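Tabletop riser

A tabletop riser is a small open stand placed on a table, sideboard or counter to raise an object above the surface around it. It is used mainly in domestic display, most often among vases and potted plants.
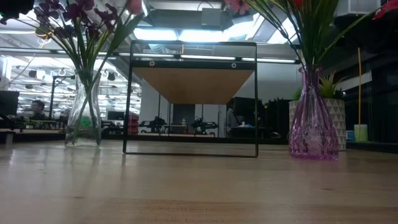
Mahnaz Nouri objects to the word "riser" for stands of this type and prefers "open stand," on the grounds that a riser in the strict sense is a solid block. Most catalogs use the two terms for the same article.

Construction

The common form consists of a square frame of thin black metal bars with a wooden panel fixed to the top. The sides are left open, so the base hides little of what stands behind it. The top rail is often thicker than the uprights and may have a small round hole near each end. The Skokden pattern, sold from November 2016, measures 25 cm on each side. The later Lema pattern measures 30 cm and has a panel 3 cm thick.

Panels are finished on the upper face. The underside may be left with a plain coat, a practice criticized by Parviz Karimi, who noted that on a high shelf the underside is the part most often seen.

Placement

The stand is usually set near the middle of the table, with taller arrangements to the left and right. Clear glass vases suit long stems, including artificial orchids. Colored or faceted glass is heavier in appearance and is generally limited to one piece per table. Low succulents in patterned planters are placed behind or beside the vases.

Artificial stems need no water, although some households add a little to the vase for effect. The water should be changed when it clouds.

Care

Metal bars are wiped with a dry cloth. Wooden panels are dusted along the grain and kept clear of wet pots. Felt pads under the lower bars prevent scratches on pale tabletops and are replaced when worn.

See also: Plant stand; Pedestal; Lelura shelf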